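# Scanning my grandfather's slides – where do I even start?

*Trovirby Community Help > Home & Family > Photos and Keepsakes*

**Yurani Bedoya**

Hi all! I have just inherited the best thing anyone has ever given me: my grandfather's slides. There are 2,000 of them (he numbered every one, in pencil, on the mount, bless him) and they go from his first job at the cannery in Rustad right up to my mom's wedding. Most are in trays, and some are in those yellow boxes with the little cardboard dividers. I held a few up to the kitchen window last night and ended up staying there until my tea was cold. My grandmother on a dock in a striped bathing suit! A dog I've only ever heard stories about!

I want to get them all into digital form so my cousins can see them, and I'd love to have a good batch ready for a family get-together in April. I've never scanned a slide in my life. My questions, in no particular order:

- Should I send them to a service or buy a scanner and do it myself?
- If I do it myself, what resolution?
- Some have what looks like a fine spiderweb on them. Is that fungus? Can I clean it?
- How do I name the files so that people can find things later?
- He started scanning them himself years ago on his old desktop and I have no idea how far he got. The computer is in my uncle's garage and doesn't start. Is it worth bothering with?

I do have the notebook that goes with the numbers, though slides 49 and up are in a different handwriting and a lot of it is only initials. Any help is welcome. I'm so excited about this I keep waking up early.

---

**gastura**

do it yourself. services are ok but they get scanned by someone who doesn't know which ones matter and you wait forever. 3200 dpi is plenty, dont let anyone talk you into more, the files get huge and its just grain at that point

web pattern is probably fungus. keep those away from the others

---

**Dinesh Poojary**

Oh, I am jealous of you! I did my parents' slides over one winter and I'd happily do it all again. You're going to love this, and a numbered collection with a notebook is a wonderful head start. Mine were in a shopping bag.

I agree with gastura on doing it at home and on the resolution. I used a Hekance flatbed that I bought secondhand, with the holder that takes slides in mounts. Any flatbed with a light in the lid made for film will do the job. A regular document scanner won't, so check before you pay for one.

Let me go through it in the order I'd do things now, which is not the order I did them in.

1. **Sort on a light source before you scan anything.** A tablet turned up to full brightness with a blank white page on it works beautifully. Lay out a row, look, and pull the ones you want first. For your April party I would choose favorites and forget about going in order. Put a slip of paper in the tray wherever you take one out, with the number on it, so it goes home to the right slot.

2. **Clean gently.** A rubber bulb blower first, then a very soft brush. Dust is far and away the biggest problem, and two seconds with the blower saves you ten minutes of clicking on specks later. (I learned to love that blower. My daughter called it the sneeze.) For fungus, keep those slides in their own box somewhere dry, and don't use water on them. There is film cleaner made for the purpose, and you should try it on a slide you don't care about. If the growth has eaten into the picture layer, cleaning won't bring it back, but you can still scan it as it is. I have one of my father on a motorcycle with a fungus bloom in the sky like fireworks, and it's everybody's favorite.

3. **Check which way round they are.** The shiny side and the dull side are different, and it is very easy to scan a whole tray backward. Look for any writing in the picture – a shop sign, a license plate. If there isn't any, look at which side the shirt buttons are on and compare with a slide you're sure of.

4. **Do a test batch of 5.** Pick a dark one, a bright one, a faded one, one with a lot of faces and one with snow or sand. Play with the settings until all of them look decent, write the settings down on a sticky note, and then leave them alone. If your scanner has infrared dust removal, try it with and without. It's great on most color slides but makes a mess of ordinary black and white film, and some Kodachromes come out strange too.

5. **Name files by his numbers.** Please do this! Four digits with zeros in front (0001, 0002 and so on) so that they sort properly, then a couple of words if you like: "0049 dock grandma". Don't put everything you know in the file name. Keep a plain spreadsheet with one line per slide: number, place, people, year if you have it, and a column for guesses. The guesses column is where the fun is. Let the cousins fill it in.

6. **Look into the old computer.** Yes, it's worth bothering with! If he got even partway, you may find scans made before some of those slides faded, and perhaps his own captions. It doesn't matter that it won't start. What you're after is the hard drive. Unplug everything, lay the tower flat on its side and open the side panel so you can see in. Look for the drive, usually a metal box the size of a paperback with two cables going to it, and photograph the cables before you pull them. Then connect it to a working computer with a USB adapter, the kind with its own power plug if it's a full-size desktop drive. I've used the same approach with a Dell tower that had no processor in the socket anymore, and a missing processor makes no difference to whatever is stored on a drive. Copy everything off first and sort it later. If it asks to format the drive, say no!
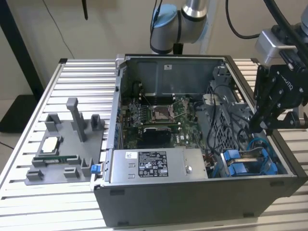 7. **Keep more than one copy.** One on your computer, one on an external drive, and one at somebody else's house. Give a cousin a drive as a present and it's done. And keep the slides themselves, cool and dry, away from the attic.

On speed: don't try to do it in long weekends. I did one tray after dinner with the radio on, and the nights I pushed on for a second tray were the nights I scanned things upside down.

One more idea for the party. Print a few dozen as small contact sheets and leave pens next to them. People who would never open a shared folder will write all over a piece of paper. My aunt identified an entire soccer team that way.

---

**Yurani Bedoya**

Thank you both, this is wonderful! I've already got the tablet trick going on the dining table and found the dog again, twice. Uncle is bringing the computer over next time he drives down. Dinesh, does the blower need to be a special one for photos, or is the kind from the drugstore fine?

---

**Dinesh Poojary**

The drugstore kind is fine as long as it's brand new and has never had anything wet in it. Give it a few squeezes into the air first, in case there's powder inside. And post the dog!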